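Home | Contents | Random article | Household terms | Talk

Table clearing

Table clearing is the removal of cups, bottles and other leftovers from a table after a meal or gathering. It comes after eating and before dishwashing, and is often confused with both by people hoping to be excused from it.

The usual order is drinkware first, then plates, then the cloth. Cups are sorted by what becomes of them: paper ones go in the trash, plastic ones go to the sink or, if the household is optimistic, the dishwasher. Bottles are checked for remaining contents. A cup lying on its side is generally taken to be finished — a convention that has cost many tablecloths dearly. 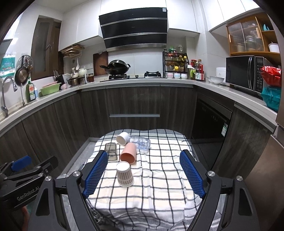
Paper and plastic cups and a clear bottle on a checkered cloth, with kitchen counter behind.

Distance matters. The Rencombe household manual advises keeping the table within 10 steps of the sink, a figure it never defends. Its rival, the Drimine guide, allows 13 and recommends a tray. Both agree that cups should not be stacked while anything is left in them.

The cloth is lifted last, by the corners, and shaken outdoors. Patterned cloths are popular because checks hide crumbs well, sometimes until the next meal.

See also: Dish rack; Tablecloth; Leaving it until morning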